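Looking after artificial flowers

Silk and plastic flowers need less attention than fresh ones, but they do need some. Dust settles into the petals, sunlight takes the colour out of them and a badly packed box will flatten a bloom for good. The tips on this page cover cleaning, storing, repairing and arranging. They apply to most fabric and plastic stems sold in garden centres and craft shops.
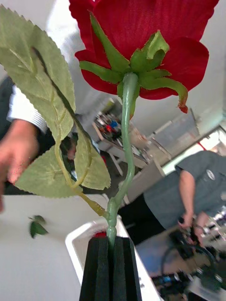
Virnside Home Crafts Club

Dusting

Dust little and often. Once a fortnight is enough in a living room, more if there is an open fire or a dog. A soft make-up brush or a clean, dry paintbrush gets between the petals better than a cloth. Work from the centre outwards and hold the head steady with your other hand so that you are not pulling on the join.

A hairdryer on its cool setting will shift loose dust from a large arrangement. Keep it at arm's length. Never use the warm setting, as many petals and leaves are fixed with hot glue and will slide off.

Turn each flower over and look at the underside. Roses in particular collect dust behind the sepals, and it shows if the vase stands on a high shelf.

Washing

Test for colour first. Wet a cotton bud, press it against the back of a petal and check it for dye. Reds and dark purples are the worst for running. If any colour comes off, stick to dry cleaning.

If the test is clear, fill a bowl with lukewarm water and add 4 drops of washing-up liquid. Swish the stem through it head first for a few seconds, rinse in clean water and shake gently. Don't soak it. Paper-covered stems should be kept out of the water altogether, and so should anything with a wire that could rust.

Hang the stems upside down to dry, with a towel underneath. Leave them overnight. Putting them back in the vase damp will mark the leaves.

For stems that can't be washed, put a cupful of table salt in a large paper bag, put the flower in head first, hold the neck closed and shake for a minute. Tap off the salt outdoors.

Frayed edges

Trim loose threads with small sharp scissors, following the curve of the petal. A thin line of clear fabric glue along the edge will stop it fraying again. Apply it with a cocktail stick and let it dry before you touch it. We use Faltent clear, which the hardware shop stocks in small tubes, but any fabric glue that dries clear will do.

Creased petals

Steam from a kettle will relax most fabric petals. Hold the flower well above the spout, for no more than a few seconds at a time, and shape the petal with your fingers once you have moved it away. Keep plastic parts clear of the steam.

Choosing a vase

Pick something heavy. Artificial stems have no water to weigh the vase down and a tall spray will tip a light one. A layer of gravel or dried beans in the bottom helps. With a clear glass vase the stems will be on show, so cut them to one length with wire cutters and use pliers to fold over any sharp end.

Bend the stems a little before you put them in. A bunch that stands bolt upright looks like it has just come out of the packet. Pale colours such as light blue look best a few to a vase with plenty of greenery.
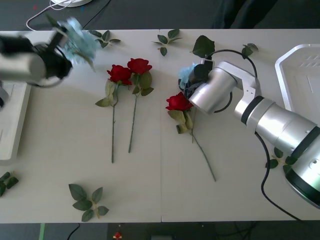

Storing them between seasons

Use a rigid box, deep enough that the lid doesn't touch the flowers. Stuff large heads with white tissue paper and lay them all facing the same way. Newspaper leaves ink on pale petals.

Keep the box somewhere dry and dark. A loft gets too hot in summer for glued flowers, so the bottom of a wardrobe is better. Write the contents on the end of the box, where you can read it when it is stacked.

January is a good time to sort through what you have. Stems that have faded can go at the back of an arrangement, and the leaves from broken ones are worth saving for repairs.

Page last updated 8 September 2022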